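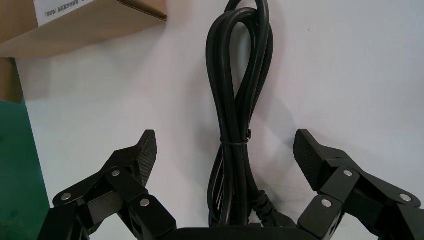 Every new power cord should stay tied until the day somebody plugs it in. I have argued this at work and at home, and I usually lose.

The other side is led by Sumeya Workneh, who runs the stockroom with me at Brendgate. She cuts the tie as soon as a cord arrives, checks the plug and drops the cord in a bin with the rest. It takes her a few seconds. Getting one back out of the bin takes a good deal longer, and it usually brings two others along.

A cord that is still tied can hang from a hook. You can see which end is which, and you can take it down with one hand while holding a monitor in the other. In January we had 18 cords on hooks and 327 in bins, and I know which ones people went for first.
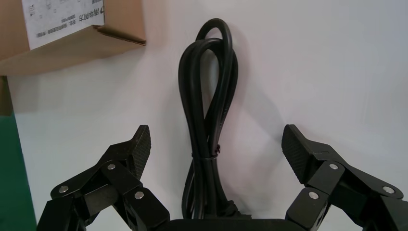
Sumeya's best point is that factory ties are too tight. She is right about some of them. A cord bent hard at the plug for a year won't thank you for it, and I would loosen those and tie them again with a strip of cloth or Velcro. That is still a tied cord.

Her other point is waste, and there I don't follow her. The tie has been made already. Cutting it early saves nothing, and at home I end up using a second one - or a rubber band, which goes brittle and snaps.

So leave it on. Cut it at the desk, with small scissors, pointing away from the cord.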